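The four-day week, minus the fine print

Every few months another town announces that it has fixed work. Donport was the latest. In May the council put its office staff on four days at full pay, and by summer it had a survey out: 2,561 residents asked, most of them happy with the service. I read the survey. It asked whether people were satisfied the last time they contacted the council. It did not ask how long they waited, and it did not reach anyone who gave up.

My doubts are dull ones. A permit desk that closes one more day a week has the same pile of permits. Either the staff were idle for a fifth of their time before, which I don't believe, or they are now working faster, which is fine for a season and tiring after that. 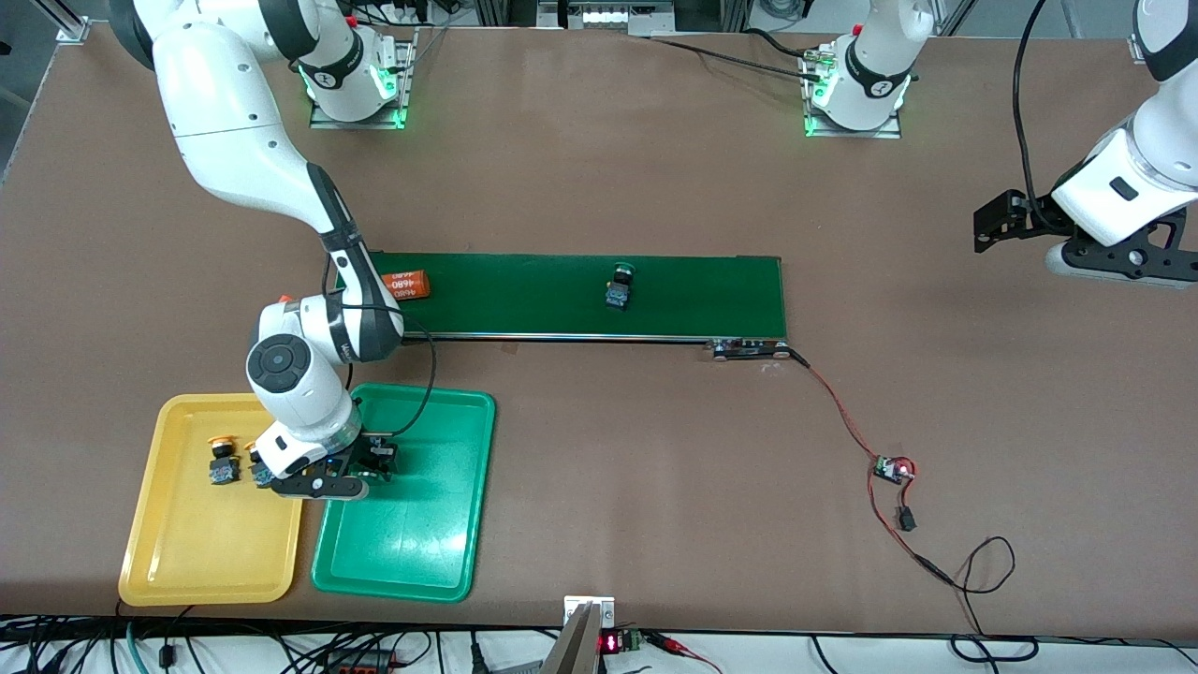 Hou wrote in to object that a tired clerk makes mistakes somebody has to fix later, and that I never count those hours. Fair enough. I would like to see them counted. Womton tried the same thing with 700 staff and published sick days for only 7 months, stopping just short of winter.

Then there are the people the plan leaves out. Bus drivers and cleaners in Donport still work five days, often six. They were told their turn would come after a review. I have lived here long enough to know what a review is.

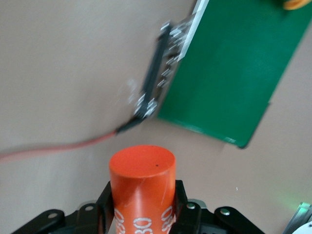
Orange cylinder with white markings, seen close up.

None of this means the idea is bad. I'd take the extra day tomorrow. But a council that wants credit for it should publish the waiting times, winter included, and tell the drivers a date.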